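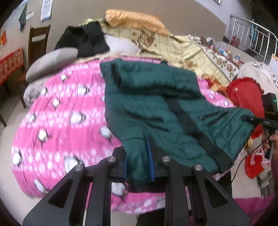
ハンドヘルドグリッパーの指パッド、厚手の衣類には硬いのと柔らかいのどっちがいい?

柔らかいリブ付き。キルティングは硬いパッドだと表地だけ滑る。

カテゴリ:ロボット・自動化 > エンドエフェクタ > 比較・レビュー

nuno_tori 2019年11月5日
上の回答、うちも同意。Ottonの標準パッドからStelusのリブ付きに替えて上着の袖つまみやってる。2,000回ぶん回して取りこぼし49。Ottonのままだともっとひどい、途中で数えるのやめた

kansetsu8
パッドより開き幅では?袖口は厚みあるから、浅くつまむとどの素材でも抜けるよ

nuno_tori
>kansetsu8
開き幅は同じにしてある。リンクも同じ。替えたのパッドだけ

Carrilho_I
イリディオです。硬い派。柔らかいのは減りが早すぎる。うちは468回で山がつぶれて交換した。2人で両手やると片方だけ先に減るし、データの前半と後半で掴み方が変わってしまうのが困る

kansetsu8
それ締めすぎでしょ。トリガー側にストッパ入れた?

Carrilho_I
入れてない。ズルミラ(Ramalho)さんが5月に図面くれたやつか。まだ刷ってない、、

zulmira_r
刷ってくださいw あとキルティングはステッチの線をまたいで挟むと安定しまs。中綿だけのとこは逃げる。薄いシャツなら硬いパッドで十分、ここはイリディオさんに賛成

mado_giwa
横から失礼。Seolのコントローラで握力ログ取れてる人いる?Nidelachのだと値が飛ぶ

nuno_tori
Seolは取れる。ただし時刻ずれるので自分で合わせる必要あり。カメラと突き合わせるなら先に手を一回パチンと閉じとくと楽

Carrilho_I
同じ条件で硬いほうも2,000やってみてほしい。途中でやめたのは比較にならんと思う

nuno_tori
それはそう。袖だけでいい?裾もやる?

zulmira_r
裾もお願いしたいです。持ち上げで重さかかるので結果変わるはす

nuno_tori
了解、パッド届いたら両方やる

当サイトではCookieを使用しています。閲覧を続けた場合、Cookieの使用に同意したものとみなします。[同意する]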